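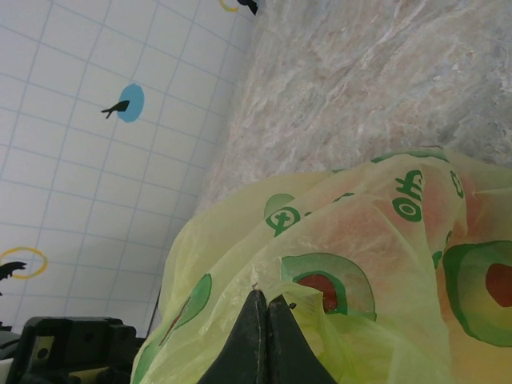
Mabli Meredith
Integration engineer, Cundbridge

To: gripper-users list
Re: Orkus two-finger kit, thin film handling

On April 30, 2018, Tarcísio Tavares wrote:
> We have the Orkus kit on a 30-day evaluation. Rigid items are fine.
> Printed produce bags are the problem. Is anyone running the stock
> tapered fingers on film, and at what force setting? The Zotton pads
> are quoted at 62 each and I would like to avoid them.

Tarcísio,

We run the stock fingers on bags at 100 percent opening, then close at the lowest force step the controller accepts. Retention is acceptable. Film damage is the weak point. The narrow tips concentrate the load, and in the attached wrist view there is a small tear or puncture in the plastic just above the contact. The bag is thin, translucent and heavily creased, so the tips pinch and stretch one small area of it.

Two settings to check on your unit:

Parameter 311 (approach speed near contact). The default is too high for film.
Parameter 2 (grip hold). Leave it off for bags, or the fingers keep tightening after contact.

Glossy highlights on creased film also upset our depth estimate. We now take the grasp point from the color image alone.

I have not tested the Zotton pads. Dilruba Dissanayake had a set on the Amundsen cell in January and may still have the force logs. Orkus support told us a wider fingertip is planned but gave no date or price.

Which firmware did your evaluation unit ship with?

Mabli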